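Desktop tower servicing: frequently asked questions

Last revised July 2022

These answers cover full-size and mid-size desktop towers handed in at the Kasik bench. Laptops and all-in-one machines have their own page. Part numbers are in the Dirnitier parts list.

Which way up should the case be when I open it?

Lay it on its side with the open face upwards, so that the motherboard is flat at the bottom of the well. Expansion cards then stand on the board and no longer hang from it, and a screw that gets away from you stays in the case where it can be found. Remove the stand or rubber feet first if the tower has them.

Do I need to unplug everything?

Yes. Shut down, switch off at the wall, take out the mains lead, then hold the power button in for 12 seconds. Disconnect monitor, keyboard and network leads as well. The standby light on the board must be out before you touch any connector.

What do the coloured plastic parts do?

On many office towers the maker uses one colour, commonly blue, for parts meant to be moved by hand without a tool: drive latches, release clips, card retainers. Press or slide these with a finger. If one will not move, look for a second catch. Do not lever it with a screwdriver. Colour schemes differ between makers, so check the service manual before relying on this.

What order should the parts come out in?

Drives and drive cage first, then expansion cards, then memory, then the power supply if it is being replaced. The processor cooler stays on unless the paste is being renewed. Reassembly is the reverse. Bag screws by stage and write the stage on the bag.

Where should the wiring go while I work?

The red, yellow and black supply leads take up more room than people expect. Fold them towards the power supply end and keep them clear of the memory slots. If they keep springing back, use one loose reusable tie. Cable ties that have to be cut off are not used inside the case, as cutting them is the most frequent cause of nicked insulation on our bench.
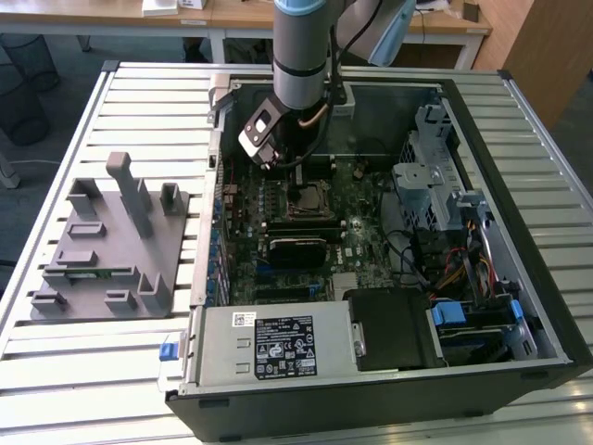

Arvo Heinonen writes that he would take the graphics card out before the drive cage, at least on the older towers, where the cage swings across the end of the card and catches the shroud. He has cracked one that way. Where the cage is hinged, his order is the better one. Where it lifts straight out, either will do.

How do I release a graphics card?

Remove the bracket screw or open the retainer at the rear of the case. Unplug any auxiliary power lead from the card. Press the small catch at the end of the slot, then lift the card evenly by both ends. Rocking it from side to side can damage the slot contacts.

Can I fit any power supply?

Only if the size, mounting holes and connectors match. Read the specification label on the old unit before ordering: you need the total wattage and the current limit for each output. Some office towers use a board connector particular to the maker. For these we stock the Grustard adapter, order code 3503. Never open the power supply itself. The capacitors inside can hold a dangerous charge after the mains is removed.

How should dust be cleared?

Use a soft brush and short bursts of air, with the can upright. Hold fan blades still with a finger. Domestic vacuum cleaners should be kept out of the case, as the nozzle can build up static.

It will not start after I closed it. What did I miss?

Check these in turn:
The main board connector is pushed fully home.
The separate processor power lead is connected.
The memory is seated at both ends.
The lid switch, if there is one, is closed by the side panel.

If there is still no sign of life, remove all the memory but one stick and try again. Two failed attempts is the limit before the machine goes on to the fault shelf with a note of what was tried.

Where are the torque settings?

In the Mwakyusa driver chart, inside the tool drawer lid. Case screws are done by hand.

Who do I tell about a mistake on this page?

Corrections go to Aleksi Keskinen, with the model of tower and the heading of the answer concerned.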